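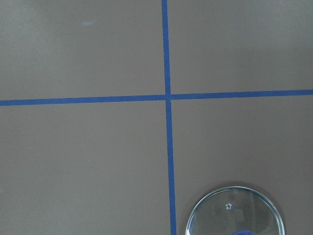 Does the Flirnow arm kit hold its position well enough to be worth the money, or am I paying for a nice box? A reader going by Sullitz put that under my last write-up, and added that every review of it so far stopped at the unboxing. Fair enough! I've had mine since March, it's clamped to a bench in our shared workshop, and I have opinions.

Quick background if you're new. The kit is a desktop arm you put together yourself, with a two-finger gripper and a little wrist camera, and it cost me $445 plus $30 for the longer cable set (get the longer cables, the stock ones are a joke once the wrist turns all the way over). Assembly took me two evenings. The manual is decent up to the elbow joint and then somebody clearly got tired, so keep the exploded drawing open on a laptop and trust that over the text.

So, repeatability. My bench is marked off in quarters with blue painter's tape, and I've been running a pick and place routine with kitchen stuff, mostly pot lids, because I want this thing to help unload a dish rack someday. I ran 250 cycles over a couple of weekends. With a wooden block it was great, landing close enough to the same spot that I quit measuring. With a clear glass lid, well. The camera software that ships with the kit does not love clear glass. It'll lock onto the knob happily if the knob is a solid color, but give it only the rim and it starts guessing, and a shiny reflection can pull the target right off to the side. One tip if you go the tape route: pick a tape color that's different from your knob! I have blue on blue and had to retune the color filter twice.

The gripper pads are soft and a bit sticky, which I like for glass. They do pick up lint like crazy. I swapped mine for the Urketura pads after a month and they've held up better, though they're stiffer and you have to bring the closing force down or it squeaks horribly.

Noise is fine. The shoulder motor gets warm after 120 cycles in a row, so I let it rest there. Power supply has a fan that whines, and I've moved it under the bench where it can whine at my feet.

What bugs me most is the calibration. You have to redo it every time you unclamp the base, and in a shared shop you unclamp the base a lot. The Fairweather arm down the hall has a locating plate you leave screwed to the table and I am jealous every single time. I'm going to try making one out of scrap aluminum.

Would I buy it again? Yep, for this price I would, for solid objects anyway. If your project is all glass and clear plastic, set some money aside for a better camera, and if you've already found one that fits the Flirnow wrist mount, please leave the part number in the comments.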